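Counter clutter talk – Stovthorpe library, 2018-06-08
Speaker notes, Vesna Mladenović
16 slides, keep it moving. Q&A at the end NOT during.

Slide 1. Hello, thanks to the library, phones off. Who cooked last night? Who cleared the counter first? Wait for hands.

Slide 2. My old kitchen in Plaltness. Galley, one window, 2 drawers. Ate standing up most of January. Tell the toaster story, short version – skip the landlord bit.

Slide 3. What ends up on a counter. Stuff in use, stuff on its way somewhere, stuff that lives there cause it has no home. Last pile is the one we're after tonight. Ask for exmaples from the room, take a few, write them up.

Slide 4. Fruit and sauce. Everybody has this. Bottle gets put down on whatever is nearest, fruit drifts off on its own. Let them look a bit before talking.
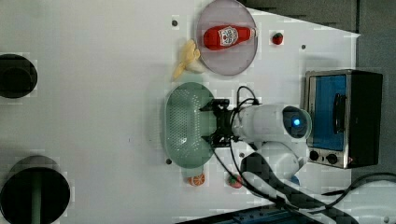
Slide 4: ketchup on the plate, banana beside it, two strawberries, green colander in the middle.

Ask: what would you move first? Most people say the bottle. Fine, but then where does it go. I go for the colander – biggest thing out, and fruit can sit in it. Banana in, strawberry in. Plate is free once the bottle is back in the door of the fridge. Don't argue about ketchup in the fridge!! Lost ten minutes to that at Chong.

Slide 5. The colander as a fruit bowl. Holes let air through, easy to rinse, picks up in one go when you need the table. Strawberries not at the bottom, they squash. Bananas on top or off to the side if the rest is ripening too fast.

Slide 6. Bottles. Lying down = rolling = on the floor. Stand them up, caps on tight, wipe the neck. One tray for all of them. Mine was 99 cents from the thrift store, pass it round.

Slides 7 to 10. Drawers. Go fast, its all on the handout.

Slide 11. Five minute reset. Set the timer for real, do it with the box of props on the front table. Need somebody tall for the shelf part.

Slide 12. Nokberg shelf – before/after. Say I paid for it myself, people ask.

Slides 13 to 15 only if we're not running over. Otherwise straight to 16, contact details, handouts by the door. Get the tray back.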